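Pistora Grout Rake, Long Handle
Made by Cloutier

Sooner or later every homeowner gets down on the floor with an old toothbrush and a grudge. The Pistora is for the day after that, when your knees have filed a complaint and the kitchen is still only one-third done.

It's a stiff V-shaped brush on a pole. We could dress that up, but you've seen a brush and you've seen a pole. The bristles come to a ridge that sits down in the joint, so your effort goes into the grout and the tile gets left alone. The head swivels, and it locks, and the lock stays locked, which puts it ahead of the last one we carried.

The pole comes in 3 sections. Tall people will want all of them. Short people will want all of them too, then take one off after hitting the light fixture.

Works on ceramic, porcelain and most sealed stone. Don't use it on polished marble. We put that on the box in red and still get the emails.

What's in the box
Pole, 3 sections
Brush head, medium
Spare brush heads, 2
Hanging loop, which you will lose

Overall length 87 inches with every section on. Item no. 4000.

The Plasus scraper blade fits the same socket and is sold separately. It's good for dried thinset and whatever the previous owners did near the back door.
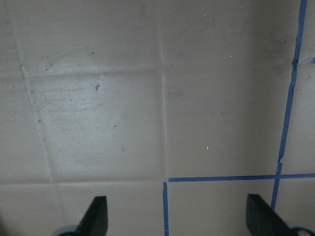

FLOOR CARE > TILE & GROUT

Large square tiles mean fewer joints to scrub, so a medium head is plenty. Small mosaic is another matter. Get the narrow head and clear your afternoon.

Rinse the bristles in warm water and hang the brush head down. Left standing on its bristles, it will take on a lean by October and keep it.

Ships from our Ludetcombe warehouse. Returns accepted on unused heads only. We can tell.

Related: Grout Sealer, Knee Pads, Narrow Head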